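Projeto Drandach – Relatório final de grupo

Unidade curricular: Projeto de Automação e Robótica
Grupo 5: Jad Jaber, Nisreen Harb, Wissam Darwish, Shadi Karam
Orientação: Randa Chidiac

1. Introdução

O projeto Drandach consistiu no desenvolvimento de uma célula para recolha de objetos variados a partir de uma caixa, com um braço robótico industrial. O enunciado pedia que o sistema localizasse um objeto, escolhesse um ponto de preensão, o retirasse e o depositasse fora da caixa, sem intervenção do operador durante o ciclo. A posição inicial dos objetos é desconhecida e muda de ensaio para ensaio.

O trabalho partiu do relatório do grupo do ano anterior, que tinha usado peças iguais entre si e sempre pousadas com a mesma face para cima. Do código desse grupo aproveitámos apenas a rotina de comunicação com o controlador. A parte de visão foi escrita de novo.

2. Divisão de tarefas

Jad Jaber ficou com a programação dos movimentos e com os limites de segurança. Nisreen Harb tratou da visão e da calibração. Wissam Darwish montou a célula, passou os cabos e fez a manutenção da ferramenta. Shadi Karam escreveu o programa principal e o registo dos ensaios. O relatório foi escrito pelos quatro.

3. Montagem da célula

A caixa ficou presa à bancada com grampos. Na primeira semana estava apenas pousada, e um toque da ferramenta na parede bastou para a deslocar alguns milímetros e estragar a calibração desse dia. Depois de fixada, a calibração passou a ser verificada só no início de cada sessão.

A passagem dos cabos deu mais trabalho do que estava previsto no plano. O feixe tem de acompanhar a rotação do punho, e por isso precisa de folga, mas uma volta demasiado larga desce para dentro da caixa quando o braço se aproxima do fundo. Experimentámos três comprimentos de volta. Com o mais curto, o cabo ficava esticado nas rotações maiores e o controlador parava por excesso de binário. Com o mais comprido, o feixe arrastava objetos leves. Ficámos com o intermédio e limitámos a rotação do último eixo no programa.

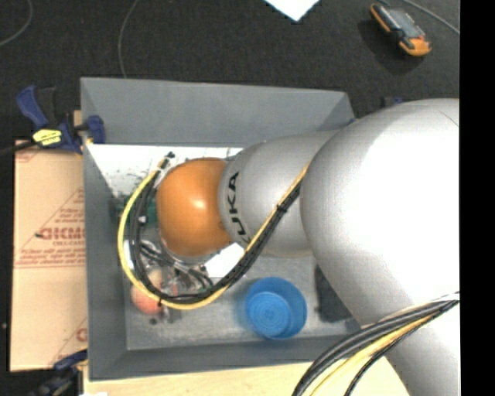 Figura 1 – Braço KUKA sobre a caixa de recolha, com a volta de cabos junto ao punho.

A escolha do comprimento intermédio não resolve tudo. Em certas posições a volta de cabos continua a passar por cima dos objetos, e quando o braço está sobre a caixa tapa uma parte do conteúdo a uma câmara colocada de fora. O programa passou por isso a adquirir as imagens de localização com o braço recolhido. A imagem tirada durante a descida serve só para consulta posterior e não entra na decisão.

4. Programa

O ciclo tem cinco estados: recolher o braço, adquirir a imagem, escolher o ponto, descer e agarrar, depositar. Se a escolha do ponto falhar duas vezes seguidas, o programa para e pede a atenção do operador.

A escolha do ponto é feita em duas etapas. Na primeira, a imagem de profundidade é comparada com uma imagem da caixa vazia, guardada no início da sessão, e ficam só as regiões acima do fundo. Na segunda, cada região recebe uma pontuação que depende da altura, da área livre em volta e da distância às paredes. O ponto com maior pontuação é enviado ao controlador.

O peso dado à distância às paredes foi o parâmetro que mais alterámos. Com um valor baixo, a ferramenta batia na parede inclinada. Com um valor alto, os objetos encostados aos cantos ficavam sempre para o fim e o programa desistia deles. O valor final foi escolhido por tentativa, e temos consciência de que só é válido para esta caixa.

A biblioteca de trajetórias é a Majali, usada também noutras disciplinas do curso. Uma das funções de interpolação arredonda os cantos da trajetória mais do que indicámos no parâmetro, e durante algum tempo atribuímos o erro à calibração. Jad encontrou o problema ao comparar as posições pedidas com as lidas no controlador. Passámos a usar movimentos ponto a ponto na descida vertical.

5. Ensaios

Foram feitas 200 tentativas de preensão, divididas por várias sessões até agosto. Antes de cada série os objetos foram tirados, misturados e voltados a pôr na caixa por um elemento do grupo que não estivesse a operar o programa. Considerámos a tentativa falhada quando o objeto não saía da caixa ou caía antes do ponto de depósito.

Registaram-se 62 tentativas falhadas, a maior parte nas primeiras sessões, antes da correção da trajetória. Em 11 destas o objeto chegou a ser levantado e caiu durante o transporte. As restantes falharam ainda dentro da caixa.

Os objetos arredondados e fechados foram os mais fáceis de localizar, mas fogem quando a ferramenta lhes toca fora do centro. As peças abertas, como taças, trouxeram outra dificuldade: o ponto central da região cai no interior da peça, mais baixo do que a borda, e a aproximação calculada para a borda fica errada. Nisreen acrescentou uma verificação que desvia o ponto quando o centro está mais baixo do que o contorno. Os objetos escuros deram imagens de profundidade com falhas e por vezes foram divididos em duas regiões.

O fundo metálico da caixa também causou reflexos. Tentámos cobri-lo com papel, que se enrugava e criava regiões falsas, e acabámos por mudar a posição do candeeiro.

6. Problemas em aberto

– A imagem da caixa vazia tem de ser repetida sempre que muda a luz da sala.
– O tempo de ciclo é longo, porque o braço recolhe por completo antes de cada imagem.
– A deteção de queda durante o transporte não foi terminada. O programa segue para o depósito mesmo sem objeto.
– A limitação do último eixo exclui alguns ângulos de aproximação que seriam úteis nos cantos.

7. Conclusões e trabalho futuro

O sistema cumpre o ciclo pedido no enunciado e funciona sem operador enquanto os objetos estiverem afastados das paredes. A taxa de falhas é ainda alta para peças abertas e escuras. Para o grupo que continuar o projeto, recomendamos começar pela passagem dos cabos, de preferência com um suporte fixo ao braço que mantenha a volta afastada da ferramenta, e só depois mexer nos pesos da pontuação.

O código e as folhas de registo foram entregues à professora Randa Chidiac junto com este relatório. Os parâmetros usados em cada série estão no cabeçalho da folha respetiva.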